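**Wulomside Robotics Group** – thread, 4/4/26

**1/** Today we are sharing a result from our kitchen manipulation work. It concerns a simple matter: how a robot arm should decide where to begin a grasp when the worktop is crowded.

**2/** Most learned policies are trained on demonstrations that start from the same resting pose. They do well from that pose and badly from others. We wished to know how much of the failure in cluttered kitchens comes from the start and how much from the clutter.

**3/** Our method, Kerekes, varies the starting pose on purpose. Before each demonstration the arm is moved to a new position over the counter, and the operator begins from there. The objects are left as they were.
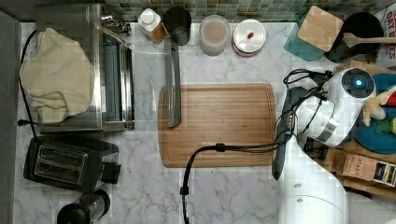
**Tokitz** Do you also vary the starting angle of the wrist, or only its position? In our own tests the angle mattered more, and it was the harder of the two to cover by hand.

**4/** Thank you for the question. Both are varied. The wrist angle is drawn first and the position second, so that awkward angles are not quietly dropped by an operator who finds them tiring.

**5/** We gathered 500 demonstrations in all. A second set of the same size was gathered from a fixed start, with the same operators and the same tasks. The two policies were then trained with identical settings.

**6/** Each policy was given 60 trials on a pick-and-place task. The fixed-start policy completed 30. The Kerekes policy completed nine more. Trials stopped by the operator for safety were counted as failures for both.

**7/** The gain was uneven. It was largest when the arm began low and close to the objects. From a high start the two policies could hardly be told apart, and we make no claim of improvement there. 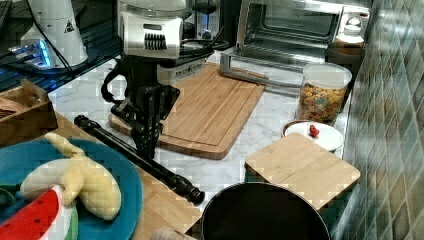
*Posted by Desta Ambaye for the Wulomside Robotics Group*

**8/** A note on the props. Toy food is used alongside ordinary kitchen goods. A plush banana bends when it is gripped and a rigid toy does not, and we report the two kinds separately in the write-up.

**9/** There are limits. All trials used one model of arm and one gripper. Cables remain a concern: a start that pulls a cable tight was ruled out by hand, and we do not yet have a sound way of doing this in software.

**10/** The comparison will next be repeated in a second kitchen at Ostley, with operators who took no part in the first round. The trial sheets and training settings will be released with the paper. Groups wishing to run the same protocol before then may reply to this thread.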